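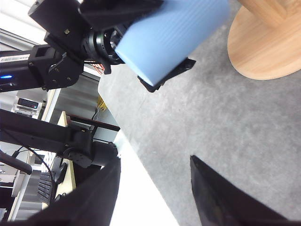
Section 4: Carpet, table, foam (in that order)

If you've come straight from Section 3 you should have a room with the furniture pushed back and a clean bit of carpet waiting for you. If you skipped Section 3, go back and at least do the vacuuming part. I'll wait!

I've set up the Duggan play and stretch corner three times now, twice in my own house in Drallville and once at my sister's, and every time I learned something I wish I'd written down the time before. So I wrote it down. The parts are the Gisach round table (the one with the square column and the round foot) and the Herkier foam pieces. You can do the whole section by yourself, but step 6 is a lot nicer with a second pair of hands.

What you need for this section

The table foot and column, joined together as in Section 2
The table top, still in its blanket or whatever you wrapped it in
The bag of hardware marked 1452
The foam cylinders and the flat foam pads
A vacuum with a brush head
A damp cloth and a dry cloth
A small level, or a glass of water filled halfway if you don't own one
Painter's tape

Picking the spot

1. Decide where the middle of the table is going to be and put a small X of painter's tape on the carpet there. Don't measure yet, just stand back and look at it. I like mine off to one side of the carpet so most of the floor stays free for the foam, and if you have kids you'll end up wanting even more floor than you think.

2. Walk around your X. Pretend to pull out a chair. Pretend to get down on the floor next to it with a roller under your back (I know, but do it). If your elbow hits a bookcase, move the X.

3. Check the carpet under the X with the flat of your hand. You're feeling for seams, ridges, staples and that one lump of padding that bunches up in older rooms. A pedestal table stands on its one foot and will find every lump there is.

Note: Speckled gray carpet like mine is wonderful for hiding crumbs and terrible for finding screws. Anything small and silver that lands on it is gone. Open the 1452 bag over a cereal bowl and keep everything in the bowl until you need it.

4. Vacuum the spot one more time. Once the foot goes down you won't be lifting it again for a good long while, and whatever is underneath is staying there.

Standing the table

5. Wipe the underside of the round foot with the dry cloth. If you got the felt ring in your kit, leave it off for carpet. The felt is for hard floors, and on carpet it just grabs and makes the table annoying to shift. Put the ring in an envelope and tape the envelope to the underside of the top later on, so you have it if you ever move house.

6. Lift the foot and column together and set them down over the X. Lift from low on the column with your knees bent. Please don't drag it! I dragged mine the first time and the edge of the foot plowed a line in the carpet pile that took me weeks of brushing to get rid of.

CAUTION: Keep your toes out from under the foot when you lower it. Wear shoes for this step, even if you're a socks-only house like we are.

7. Turn the column so that its flat sides line up with the walls of the room. You don't have to. A square column that sits a few degrees off the wall will bug some people every day of their lives and others will never notice, and you already know which kind you are.

8. Press down on the rim of the foot, going all the way around it. You want it to feel the same everywhere. If one side sinks more than the other, lift the foot, fluff the carpet with your fingers, and set it down again. Most of the time that's the only fix you need.

9. Leave it standing for 20 minutes. The pile has to squash down before there's any point in leveling. Go eat something.

10. Come back and press around the rim again. Then put your level across the top of the column, first one way and then the other. With the glass of water you're looking for the waterline to sit even against the rim of the glass, and you'll want to crouch so it's at eye level.

Note: If you're still off after the wait, use the thin cork shims from the hardware bag. Slide one under the low side, press, check, and stop as soon as it looks right. I used 2 in my living room and none at all at my sister's. Cardboard will do in a pinch but it packs down and you'll be back on your hands and knees in a month.

11. Unwrap the top and set it on the column with the pale side of the mounting plate facing down. Start all the screws by hand before you tighten any of them. Then go around and snug them up a little at a time, crossing from one side to the opposite side the way you'd do lug nuts on a car.

CAUTION: Hand tools only for the top. The wood is on the soft side and a power driver will strip the holes before you can let go of the trigger. Ask me how I know.

12. Lean on the edge of the finished table with one forearm. A tiny bit of give is normal on carpet. If the foot lifts on the far side, go back to step 8, and check whether you forgot a screw in the bowl.

Looking after the wood

The honey color on these tables is a light one, and it shows water rings on the foot plate as well as on the top. People forget about the foot! It's right there at floor level where cups get put down, especially if you do your stretching next to it with a water bottle. Wipe up spills as soon as you see them, and once a month or so run a barely damp cloth around the foot and up the column, going with the grain, and dry it straight after. I don't use polish on mine. Tried it one February when I was bored, and the column came up shiny and the foot came up blotchy, and I had to wait for it all to wear off again.

When you vacuum, use the brush head around the foot. The hard plastic heads leave dark scuffs on the edge.

Setting out the foam

13. Take the cylinders out of their bags and leave them for an evening with the windows cracked if the weather lets you. They have a smell when they're new. It goes away.

14. Look each one over and run your hand down its length. On my light blue one the surface is matte with soft ribs, and I can tell by touch right away if something's stuck to it. You're checking for nicks, grit, and the leftover sticky bits from labels. Pick the sticky bits off with your fingernail and go slow.

15. Wipe the foam with the damp cloth and a drop of dish soap, working along the ribs. Then wipe it again with plain water. Stand it somewhere to dry before it goes on the carpet, away from the heater.

CAUTION: No bleach, no nail polish remover, no orange cleaner. They eat foam. The part number for a replacement cylinder is 2088, should you learn this the hard way.

16. Lay the flat pads down first, leaving an arm's length between the nearest pad and the foot of the table. Rollers roll, and a person on a roller has a lot less steering than they imagine. I've tapped my head on that square column and it did not give.

17. Put the cylinders on the pads. If you're storing them between sessions, lay them on their sides along a wall. Standing them on end looks neat but they topple whenever somebody walks past, and the cat thinks it's a game now.

Note: Don't store foam under the table wedged against the foot. Anything that presses on one spot for weeks will leave a dent, and light blue foam also picks up marks from wood stain if the two rub together.

Moving things later on

Sooner or later you'll want the table someplace else. Take the top off first, it's only a few screws and it makes the rest so much easier (and you'll be glad you kept the bowl). Lift the foot and column straight up, carry them over, and repeat steps 8 through 10 at the new spot, including the wait.

You'll have a round dent in the carpet where the foot used to be. Lay an ice cube every few inches along the dent, let them melt all the way, blot with a towel, and tease the pile back up with a spoon. Test a hidden corner of the carpet first if you aren't sure how it takes water. Mine came back up by the next morning apart from one stubborn bit near the door, and I put a pad over that.

Quick checks before you go on to Section 5

Table doesn't rock when you lean on it
Hardware bowl is empty, or holds only spare shims
Foam is dry on every side
Tape X is off the carpet (if you trapped it under the foot, leave it, it's fine)
Pads are an arm's length clear of the table

Section 5 covers the wall hooks and the storage net. You'll need a stud finder for that one, so go find yours now, mine's never in the drawer where I left it.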